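Drultosmont Transfers: a data card

Every player move in and out of the Drultosmont football league, in one tidy table!
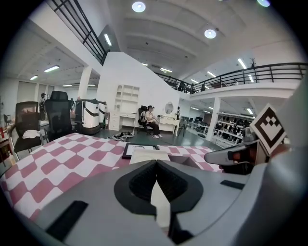
The set has 1,745 rows, one per move, covering 15 seasons and all 30 clubs that played in the top two divisions in that time. Loans are in there too, and so are the free transfers that most lists skip – those turned out to be my favorite part.

Columns

player_id, age, position, from_club, to_club, window, fee, loan

Fees are in thousands of euros. A blank fee means undisclosed, and a zero means free. Please don't mix them up when you take averages.

Sources

Club announcements first, then the Pētersons yearbooks, which are wonderful and full of typos. Where the two disagree I kept the club's figure and put the other one in notes.csv.

Known problems

Vena and Hesura shared a youth team for eight seasons, so moves between them are patchy. The February window only exists in the later files.

Loading it

Files are UTF-8 with commas. Keep the accents, or the club names won't match clubs.csv.

Fixes are very welcome – send the row number and a link.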